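4.2 The open day at Havton

The second part of the study took place during the April open day at Havton, where the Trerine kitchen was opened to visitors for the first time. We had been looking forward to this for months. Laboratory trials tell us whether a robot can reach a cupboard or a tap, but they say very little about what people make of a walking machine in a room they know so well from home.

Visitors came in groups of 9, and each group stayed for 20 minutes. A member of the team gave a short welcome, the robot worked at the counter, and the rest of the time was given over to questions. The Sethi controller ran on the robot throughout, with the same settings as in Section 3. We made no changes to the kitchen to suit the robot. The counter is at normal height, and the sink and cooktop are where a fitter would put them.

The questions were wonderful, and far more practical than we had expected. People wanted to know how the robot judges the edge of a worktop, whether it minds a shiny surface, and what it does with its second hand while the first one is busy. That last point came up in almost every group, and it led to one of the most useful talks of the day. In the Dinis planner the idle arm is kept low and close to the body, which helps with balance but brings it near the cupboard fronts. Several visitors spotted this before we had said a word about it. Figure 4 shows the robot's own view during work at the counter, with one gripper over the edge of the cooktop and the other held low by a tall cabinet door.
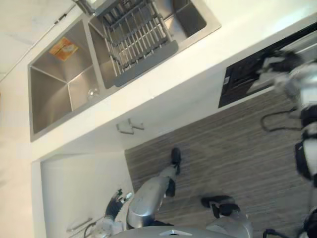

Figure 4. View from the robot's head camera in the Trerine kitchen. The double sink and drying rack are on the counter side, with the right arm reaching in towards the black glass cooktop.

We also showed the live head view on a screen by the door, and this turned out to be the part that visitors enjoyed most. Children in particular liked to match what the robot saw with what they could see for themselves. Several adults told us that the view made the slow pauses easier to put up with, as they could follow where the robot was looking before it moved.

At the end of each visit we handed out a one-page form with 14 short questions. Answers were given on paper and typed up on the Wednesday after the event. The replies on comfort, speed and trust are treated in Section 4.3, together with the written comments on the idle arm.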